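4. Packing small foods for the shared snack box

4.1 Purpose

The third part of the project looked at how mixed snack items can be sorted on a dining table before they go into a box. Earlier trials at the Grovstead flat used a long kitchen worktop, and items at the far end were often missed. A round table with a turntable was chosen for this part so that everything stayed within arm's reach.

4.2 Items and layout

The items were bought in January by Nour Daher and Issa Tannous. They fall into four groups: soft pastries in clear bags, foil and film packets, sausage packets, and drinks in cartons. The mass limit for one filled box was set at 418 g, with no single item over 200 g.

Placemats were put down first. Film packets slide easily on a smooth top, and in the worktop trials several ended up on the floor. The unsorted items were then placed in the middle as a loose group, with the box to one side.

4.3 Method

Each packet was held by its body, away from the crimped ends, as the seals on thin film can split if pulled. Cartons were to go in first and stand against the wall of the box. Sausage packets followed, then foil packets, and pastries last. Dima Bataineh kept the written record and Minoru Nishimura checked each label against the shopping list. Labels in Chinese were copied out by hand - the sausage packet, for instance, was entered as 鸡肉肠 (chicken sausage) - and given an English name in the second column.

Figure 6. Snack items on the round table during sorting, with the red box at the right.
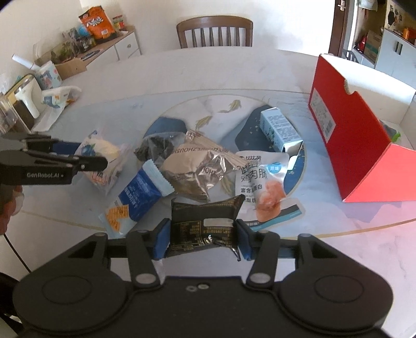

4.4 Sources of error

The scale was read to the nearest 5 g, so light packets carry a large relative error. Packing order was not varied between runs. Crushed pastries were judged by eye, and the two observers did not always agree.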